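Looking after wooden boards and worktop edges

Most wooden boards are thrown out long before they are worn out. They warp, they smell of onion, or they go grey and furry along the edges, and all three can be put right with things you probably have in the cupboard. The notes below apply to chopping boards, bread boards and the lids of wooden bread bins.

Daily washing

Wash both sides, even if you only used one. A board that gets wet on one face swells on that face and cups. Use hot water, a little washing-up liquid and a brush, working along the grain. Do not leave it to soak and do not put it in the dishwasher. Wipe it with a tea towel and stand it on its edge until it is dry right through, which in a cold kitchen can take until the next morning.

Where to keep it

Keep boards away from the hob, the kettle and anything else that gives off heat or steam. A board pushed up against an oven door dries out at one end and the glue joints start to open.

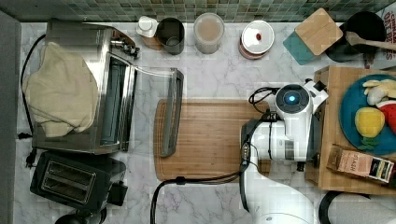 How often should a board be oiled?

Once a month for a board in daily use, and every two or three months for one that only comes out for bread. If a few drops of water soak in instead of sitting on the surface, oil it whatever the date.

Use food-grade mineral oil. Olive and sunflower oil go sticky and then rancid, and the smell is hard to shift. I buy Lultell, which comes in a bottle with a decent cap, but any plain one will do. Warm the bottle in a jug of hot water first, put the oil on with a folded rag, leave it overnight and wipe off what is left. The end grain drinks more than the face, so go back to it twice.

Smells and stains

Scatter coarse salt over the board, rub with half a lemon, leave it ten minutes and rinse. For garlic you may need to do it again the next day. Beetroot and turmeric fade by themselves if the board stands on a sunny windowsill for an afternoon – turn it over halfway through.

Yuk-lan Chiang wrote in to say she uses bicarbonate of soda mixed to a paste. It works on smells, but it darkened the oak board I tried it on, so test a corner.

Sanding a rough surface

Wet the board and let it dry so the fibres stand up. Sand with 120 grit and then 240, always along the grain, and brush off the dust between the two. Go lightly over any thin edging strip. Shallow knife marks will go. Deep ones will not, and a board with a split that holds dirt should be kept for the shed.

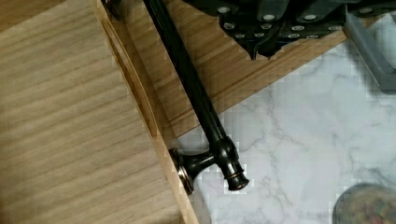

Flattening a warped board

Lay a damp towel on a flat surface, put the board on it hollow side down, and stack heavy books on top. Check after a day. Once it is flat, take the towel away and dry the board on a rack with air on both sides. Thick boards may need two goes.

Loose screws in small hinges

Take the screw out, dip a matchstick in wood glue, push it into the hole and snap it off flush. Leave it overnight and put the screw back by hand. Do not use a power driver on anything this small.

Updated 2 December 2019, with the sanding grits corrected. Thanks to Valeriano Mateos for spotting the mistake.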